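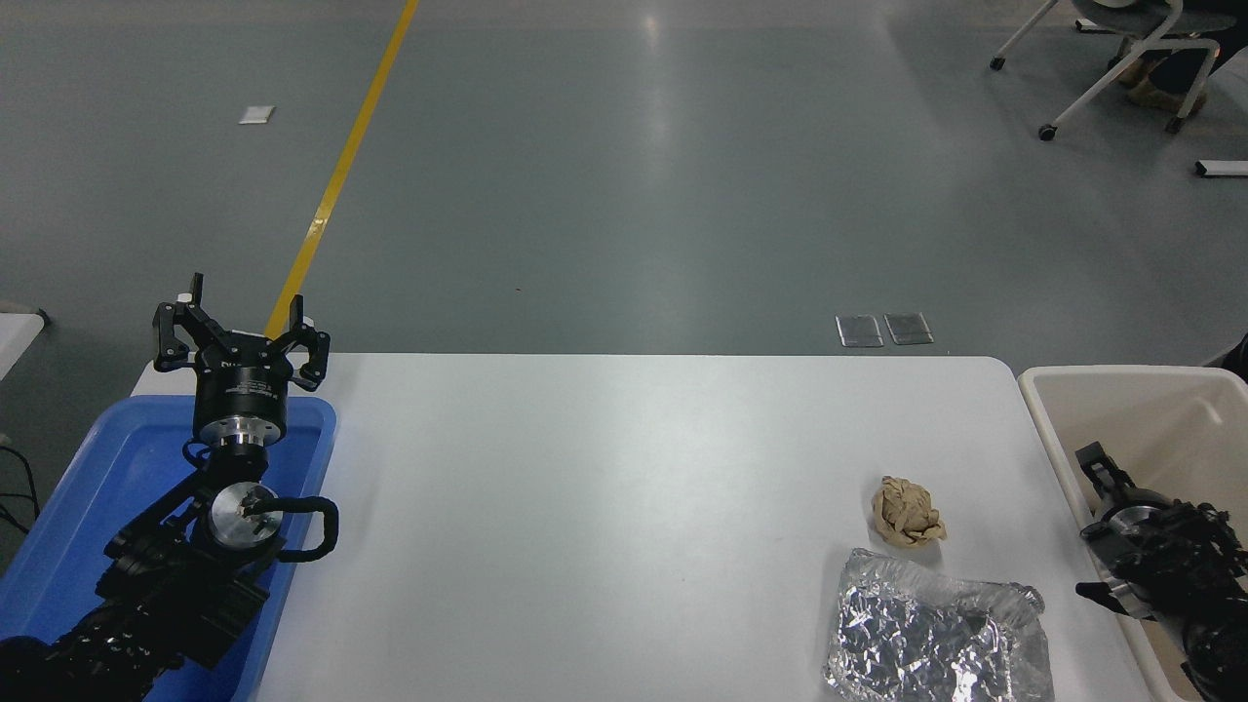

Back from Conanholm with sore feet and a head full of rules, so I'm going to get it all down before I sleep, because if I leave it until the weekend I'll have forgotten who said what and started arguing with myself.

We spent the whole day on the sorting cell and the house rules that go with it. The job itself is as dull as can be, which I mean kindly. Rubbish on the table, two hands to pick it up, into the bin it goes. Paper and foil for now, nothing sharp, nothing sticky. I like that we began with something any child could do, since it leaves all our attention for the manners of the thing, and manners are what I was sent there to write about.

Els Vermeulen had the old rulebook printed out and had gone over it in green pen. Rule 485 got the most ink. It says that a person must not "approach" the table while the arms are live, and she wanted to know what approach meant. Is sitting on a chair nearby approaching? Is stretching out your legs? Vitalii thought it was obvious and then gave two different answers in five minutes, so I wrote down that it wasn't obvious. We settled on this: the yellow line is the line. Inside it you are in the work, with all that brings, and outside it you can sit and drink your tea. I'd like it to be painted with a bit more thought one day, but a line everyone can see beats a paragraph they can't remember.

Then cables, which I could have talked about until supper. The draft from the Kramer people has a long section on tidy floors and hardly a word on the cable that travels with the arm, and that's the one I worry about. On ours it loops out by the wrist, and a loop like that is lovely for movement and just the right size to catch a sleeve or the lip of a tray. Lemlem's suggestion was to check it by hand through the full reach at the start of every shift, power off, and write your initials beside it. Lieven Verstraete said people would initial it without looking. Well, yes, some will! People initial all sorts. But I have worked in enough places to know that a few of them will look, and I'd sooner have a few.

The floor got its turn too. Anything lying on it within reach of a foot or a caster is to be picked up or written down, and chairs with casters are to stay on the far side of the line while a run is on. I asked for that one myself. I still remember the stool at Clulgate rolling off on its own account, very slowly, with all of us watching it as though it were somebody else's problem.

After lunch (a cheese scone, very good, I had a second) we came to the part I'd been looking forward to, which was what the hands should do when they aren't sure. Foil is the troublemaker. A ball of paper is a ball of paper from any side, but foil flattens and shines and throws the light about, and what looks like an edge may only be a crease. The old rule says to try again until the item is held. No limit! So a hand could go on pinching at a tabletop all afternoon. Sigita Hunt wanted a limit of 2 tries and then a stop, with the hand lifted clear and the fingers open so that anyone walking up can tell at a glance it has nothing in it. I think she's right, and I think the open fingers are the best idea of the day. It's a courtesy as much as a safety rule. I put it in my notebook with a star.

We didn't agree on the bin. I say that when one hand is over the bin the other should keep well back over its own side, always. Vitalii says that wastes time, and he had his sheet with him, 3,198 picks across the winter, to show me how much. He's a patient man and he took me through it twice. I granted him the arithmetic and kept my opinion. We've left it as "should" in place of "must" until March, and I'll be bringing it up again, as he knows perfectly well.

The whole rulebook stands at 835 lines now and I would dearly love to get it onto a page that could hang on the wall. Els laughed at me for that. But I keep thinking of the new people at Brunness, who'll be handed it on their first morning with a lanyard and a locker key, and who will read the first page kindly and the rest not at all. So the line, the cable, the floor and the open fingers ought to be on the first page. The definitions can go at the back, where Lieven can visit them.

Must remember to send Lemlem the old shift sheet, the one with the initials column, and to ask Sigita how long the hand should wait after it stops before anyone reaches in. We skipped past that and I don't think we should have. And bring thicker socks, that floor is hard on the heels.

Kettle's on — bed after this cup.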